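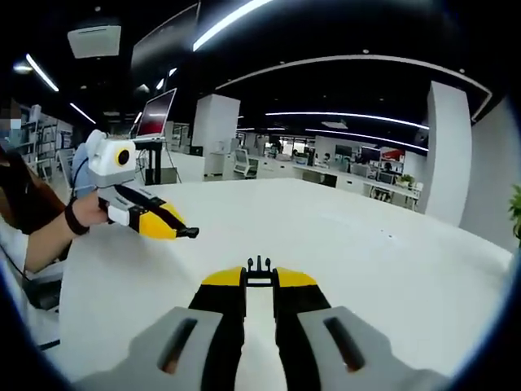

The big white table, desks and plants out the back.

Quick one before bed. We've been in the new office at Harkwood a few weeks now and I've gone a bit mad about the table. It's white, it's huge, and every mark shows up on it. Paid $609 for it secondhand -- the Irard one I wanted was $1,378, so no thanks.

Still to sort: the shelves along the wall. Bits and pieces everywhere, no labels, my fault. Might do tubs. 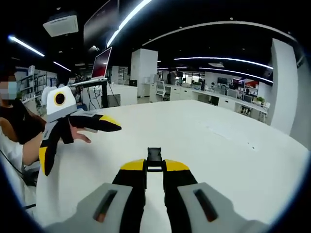
Also want more plants. Had 8 on the list, my favourite was a fern, but the light down the desk end is all those long strips in the ceiling so who knows what'll surive. Will ask at Sturier's nursery on the way home.

Cables are the other thing. Bought 3 packs of velcro ties and teh bag is still sitting in my car. Tomorrow. Maybe.

Right, kettle's boiled. More when the shelves are done.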